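Clip-ons, screw backs and my grandmother's green earrings

I have been putting off writing about these earrings all February, mostly so I wouldn't have to admit how long they sat in a drawer with a dead watch and some foreign coins. 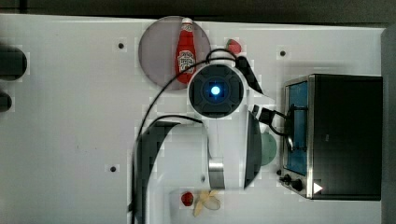 Kwabena Korletey wrote under my last post that I should leave the screw backs alone, that converting old earrings to pierced wires is the fastest way to ruin them, and that he has watched people saw off perfectly good fittings and then try to sell the result as original. He also asked whether mine were signed, and if so where.

OK, so! Yes, they are signed, and no, I haven't sawed anything. The mark is on the back of the left one only, very small, and it says Fakavus with the number 3071 underneath. I needed the loupe and the bathroom light to get it. I went hunting for the name and came up with next to nothing, one old listing for a brooch with the same kind of lettering (sold, no price showing, of course) and a forum thread where two people argued about whether it was a maker or a store. The thread stops in the middle of the argument. If you know, please tell me, because I've now read it six times.

The earrings themselves are green glass cabochons in a gold-tone setting with a twisted rope edge. My grandmother wore them to weddings and to the dentist. She had a theory that you get better treatment at the dentist in earrings. They are not valuable. I had them looked at by Jytte Hedegaard when she had her table at the Brakeo antiques fair, and she turned them over twice and told me the glass was nice, the plating was worn where a thumb would go, and I should enjoy them. That was the whole appraisal, and she wouldn't take any money for it, so I bought a little tray of odd beads from her (which I did not need, I have beads coming out of my ears).

Back to the screw backs. Kwabena is right about the sawing, I think, but they do hurt! The trick I've landed on is tiny rubber pads, the kind meant for clip-ons. They don't fit a screw back as sold, so I trim them down with nail scissors until they sit flat on the disk. Then you tighten until the earring stays put when you shake your head, and stop there. I used to crank mine down like a jar lid and then wonder why I had a headache by lunch. With the pads I can get through dinner and a movie.

Cleaning is the other thing people keep emailing me about. Please don't dunk them. Foil-backed glass hates water, and once it creeps in behind the stone you get a dull gray patch that won't go away. I ruined a pink pair that way years ago and I'm still annoyed. A barely damp cotton swab around the front, then a dry one, and a soft toothbrush for the rope edge, used dry. No vinegar, no toothpaste, no baking soda, whatever your aunt says.

I did treat them to a box. The Hartono shop had a small hinged one with a velvet insert, navy, slightly too deep, so I tucked a square of felt underneath and now they sit up properly. The coins and the watch have moved in with the beads.

Next up is the necklace that may or may not go with the set. The green is close in daylight and completely wrong under a lamp, and the clasp looks newer than the chain. I want to take the clasp off and see what the end links look like before I say any more about it.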